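Stop Laminating the Paper Theaters

20/11/2018

Posted in a rush, I have a box to pack before the post office shuts.

So I bought another one. A Dimik sheet set, the woodland one, proscenium and two sets of wings, and whoever had it before ran every single piece through a laminator. Shiny as a menu. You put a lamp in front of it and the whole forest goes white. Can't see a tree.

I think this is a mistake and I think collectors should say so louder. Paper theater is supposed to be handled, cut out badly by a kid, glued to a cereal box, bent. Sealing it up in plastic doesn't save it. It just saves the ink, maybe, and kills the thing you'd want the ink for. 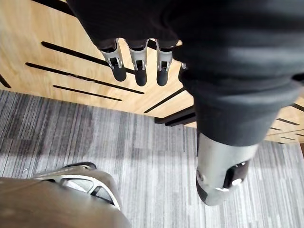 Jernlow wrote in under the September post to say that a laminated sheet at least survives a house with children in it, and that 500 perfect unlaminated sheets in a drawer never entertained anybody either. Fair. I've got a drawer like that myself. But there's a middle road and it's called making a copy. Scan the sheet, print it on heavy stock, let the kids wreck the print. The old one stays flat and dull and lovely.

And the copies play better. I ran the Alla harbor piece last winter with prints on plain card, 40 minutes start to finish, and the sea moved the way it should, a bit floppy. Laminate doesn't flop. It clacks.
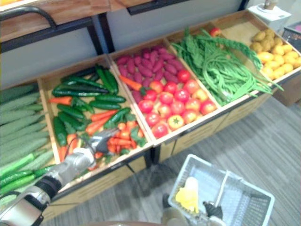 Storage is the other half of this arguement and people get it wrong too. They stack. Big heavy pile, best sheet on the bottom, and to get to it you drag everything off the top. Corners gone in a year. I'd rather see shallow trays, side by side, low fronts, like those wooden crates in a produce aisle with the bitter gourds laid out in lines. Everything reachable. Nothing squashed. My own trays are cardboard lids and they work fine -- ugly but fine.

Sellers are no help. The Žukauskas catalog lists lot 258 as "protected," meaning laminated, and asks more for it. More! For damage! If the same lot had been varnished or stapled we'd all be laughing. Plastic gets a pass becuase it looks tidy in a listing.

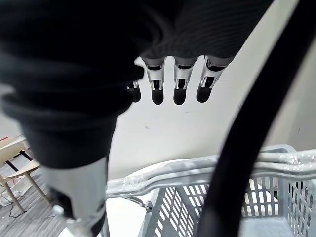 What I'd ask for

Say it plainly in the listing. Laminated, yes or no. First line.

Price it like the repair it is. Same as tape, same as trimmed margins.

And if you've got 2 of the same sheet, okay, seal one, go nuts. Hang it in the bathroom. Leave the other alone.

I know some folks just like the shine. Fine, it's your paper. But once it's in there it isn't coming out, I've tried heat, I've tried a freezer, all I got was half a castle and a sticky knife. Still have the half castle -- it's propped on my desk and I'm kind of fond of it.

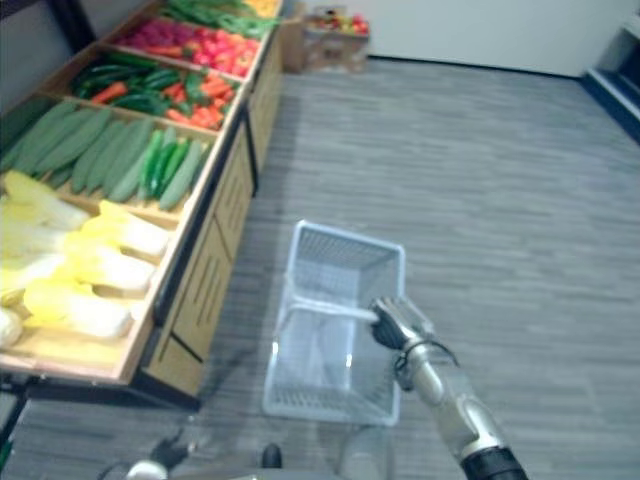 White plastic basket on a gray floor.

Labels: paper theater, collecting, storage, complaints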